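About Us

Hi, I'm Chrysoula Kokkinos, and together with Ka-ming Lo I run Clelik, a little shop in Damdale for mugs, coasters and planters (plus the odd cold drink!). We started in December with 50 mugs and one long white table, and we still try everything out on a table before it goes on a shelf.
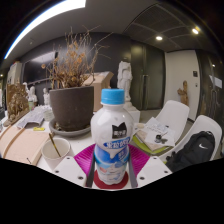

Ka-ming picks the pots and I fuss over the cups – a good handle matters to me more than it probably should. We now have 115 pieces in stock, and 3 new planters are on the way. Come say hi!

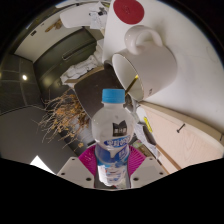 A blue-capped bottle and a white mug on the tabletop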